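Simulated demos: policy copies my path to the yellow block and ignores where the block is

Firdevs Yüksel
Posted Wednesday, tagged: imitation learning, simulation, data collection

I am recording teleoperated demos in simulation for a pick task with red, yellow and green objects. Observations are a camera looking down past the gripper and a second camera on the whole cell. I have 122 demos so far, yellow target only.

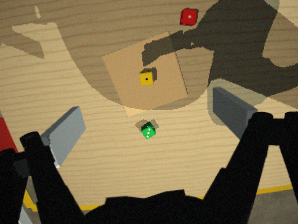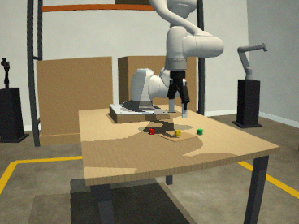
How many demonstrations should I record before changing the layout of the objects?
One, if resetting is cheap. In simulation a reset costs almost nothing, so draw new positions for every episode and keep the random seed with the recording.

That exchange is from the Mindley setup notes, and I did not follow it. I moved the objects by hand every 12 demos or so. Training loss is fine. In rollouts the arm goes to one of the old positions and closes there. Do I throw the set away or add to it?

Lena Pawlak
Add to it. Hand-placed layouts cluster badly, even when they look spread out on screen. Plot target x/y for all 122 episodes and you will probably see a few tight clumps. Then sample new positions uniformly over the reachable area, reject overlaps, and record until the gaps are filled.

Two other checks:
Randomize the start pose of the arm. With a fixed start the policy can get low loss from joint angles alone.
Hold out whole layouts for validation. If you split by frame, the same layout is in both sets and the loss tells you nothing.

I would also vary the light direction. Arm shadows move with the joints, and a network can use them as a cue for progress through the task.

Alper Oral
had the same thing on Delemar, more data fixed it. try a bigger batch too

Hsin-yi Su
Batch size will not fix this. Agree with Lena on the split. Also label the target color in each episode now, even with one target, or you will be relabeling by hand when you add red and green. If your recorder keeps failed grasps, keep the ones with a recovery and drop the rest. We dropped 2 of our 92 for dead time at the start and trimmed the others.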